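I have a confession to make, and it involves a storytelling slam, a plate of cheese curds, and the fact that I skipped the city council candidate forum to attend both. I know. I KNOW. I've been lecturing everybody in my life about local elections since March, and the one night all the hopefuls for my ward were going to be sitting behind the same folding table, I was in the back room of a bar listening to a stranger talk about his divorce from a boat.

(The forum is online. I watched it the next morning in my pajamas at one and a half speed, so please don't write in.)

The bar was Sorketti, which if you haven't been is the long skinny place with the green awning and the stairs down to a room that used to be for private parties. They've been running theater and spoken word down there for a couple of seasons now, and the room holds 39 people if everyone is friendly about elbows. I was person number 38 or so, judging by the stool I ended up on, which had one short leg and a view of half the stage and all of the ice machine.

The show was called Prostevwood, and it's a solo piece about a made-up town that holds an election for mayor and then can't find the winner. That's the whole setup. One performer plays the town clerk, the outgoing mayor, both of the newspapers (they hate each other) and a parade of voters who each remember the missing man differently. He was tall. He was barely there. He promised a bridge. He promised to tear down the bridge. There's a projector, a coat rack, and one hat, and the hat does a lot of work.

I went in with low hopes, I'll admit it. I've sat through a lot of political theater this fall, both the kind with tickets and the kind on my television, and most of it wants me to clap because I already agree with it. This one didn't seem to care who I was voting for. The clerk keeps reading out the final tally, 419 votes, and every time she reads it she's a little less sure what it means, and by the last reading the room had gone so quiet I could hear the ice machine thinking.

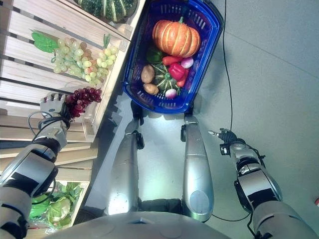
My favorite stretch was the campaign section, right in the middle, where the outgoing mayor teaches a class on how to run for office. Rule one is shoes. Rule two is never be photographed eating a sandwich. From there it slides into a long riff on the grocery store visit, that old standby where the candidate rolls up his sleeves and pretends he's ever compared the price of anything. The mayor's advice is very specific: get yourself a blue basket and fill it with vegetables, because nobody ever lost an election over vegetables, and then hold up a bunch of dark red grapes and gaze at it as though it were the future. I laughed so hard that I scared the woman in front of me. I have seen that exact gaze on at least three campaign flyers this month, and I'm pretty sure one of them is still on my fridge holding up a pizza coupon.

The newspapers bit didn't work as well for me. The idea is good -- same story, two front pages, two voices -- but the voices weren't far enough apart, and with my half of a stage I kept losing track of which editor was shouting. I also think it's one phone call too long. There's a call to the governor's office that gets big laughs, then a second one that gets medium laughs, and then a third, and by then I was looking at my curds.

But the ending! I won't spoil it. I'll just say that the hat comes back, and that I walked to the bus stop without checking my phone, and I usually have the polls open before my coat is zipped.

Opening for the show was a duo named Matoušek, accordion and upright bass, who played 6 songs and told us the title of 2 of them. They were a strange choice and I loved them. One tune started out like a polka and slowly turned into something you'd play at the funeral of a circus. They had records for sale at the bar and I bought one, even though my turntable has been in a box since I moved. It's leaning against the bookcase looking very cultured.

A word on the food, seeing as some of you only read me for that. Curds: excellent, get the small, the large is a dare. The pretzel: fine. The special cocktail for the run is called the Recount, and it's gin with something purple in it and arrives in two glasses for reasons the bartender explained and I've forgotten. I had one. One was plenty.

So, the practical stuff. Prostevwood has a few more performances at Sorketti before it moves across the river to the Emusell, which is a real theater with real rows and, I assume, chairs whose legs match. I'd try to catch it in the basement if you can. It's a small, sweaty, crowded sort of play and I think it might get a bit lost with an aisle on each side. Doors are at 7, the music starts whenever the music feels like it, and you'll be out in time to catch up on whatever terrible thing got said at whatever debate you're skipping.

As for the forum, my ward has a candidate who wants to move the farmers market and a candidate who wants to move it back, and it hasn't moved yet. I'm going to need to watch it again at regular speed.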